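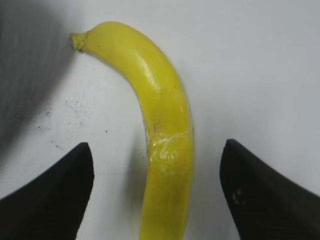 The Banana With a Scar

By Olga Robles

At the fruit counter of Surnance, the small grocery where I work in the mornings, customers choose bananas with their eyes. A bright yellow skin with a scuffed patch in the middle of it stays on the shelf until evening. I was the same kind of customer before I learned to look better.

My teacher was Wichai Wiriya, who has bought fruit for the shop for 7 years. He showed me that pale creases on the peel come from rubbing or pressing, and they say little about the inside. "Touch it softly," he told me. "If the finger sinks, use it today. If it is firm, put it in the bowl and be calm."

A little green near the stem is also no reason to refuse a banana. It means you have some days still. Small brown specks are normal and usually mean more sugar.

In November we began to put the marked ones in a separate basket, at 85 cents for a bag. Most bags are gone by lunch. Wanpen Thammasiri, a regular customer, makes a cake with hers: 300 grams of peeled banana, mashed with a fork, two eggs, flour, oil and a spoon of yogurt. She leaves some lumps in it on purpose. I have tried it without lumps and I must say that her way is better.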